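Backup job skips the same folder every night, how do I find out why?
Posted in Backup and Sync

Haf Wynne
Hi everyone! I look after the office computers for a small surveying practice (I'm really the bookkeeper, but I was the one who knew how to restart the router, so you can guess how that went). We've been using Tondimberg to copy our shared drive to a network box in the back room, and on the whole it has been a pleasure. It runs at night, it sends me a little email, I drink my coffee and read it.

Since we moved the job to the new server in September, though, the email says "Completed with warnings" every single morning. The number of skipped files is always 84, and they all seem to live in one folder called Puststead, where we keep the drawings for a long-running client. I can open those files by hand with no trouble at all, and I can drag them over to the network box myself – it only goes wrong when the scheduled job does it.

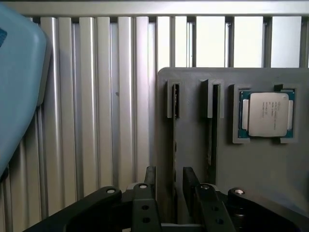 I've already restarted the service, deleted the job and made it again from scratch, and checked that there is plenty of free space on the destination. I'd rather not start over with another program if I can help it, as everybody here finally knows where to look for their old files. Is there a log somewhere that says more than the email does?

Idris Craddock
Hello Haf, and well done for reading the emails, plenty of people never do. My guess would be permissions. When you open the files you're logged in as yourself, but the scheduled job runs under whatever account was picked when the service was installed, and on a new server that is often the local system account. If the Puststead folder had its inheritance switched off at some point, that account may not be allowed in.

Right-click the folder, choose Properties, then Security, then Advanced, and look through the list for the account the job uses. If it's missing, add it with Read access and let it apply to subfolders. Then run the job by hand from the scheduler, not from the main window, so it uses the same account as at night.

As for the log, open the job, go to the Reports tab and change the detail level from Summary to Full. You'll get the full path and an error code for each skipped file. Code 5 is access denied. If you see 206 instead, the path is too long and that's another conversation, so post it back here and I'll have a look on Sunday.

Berrada
same thing happened to me, i just switched to Wimside and it went away. didn't look into why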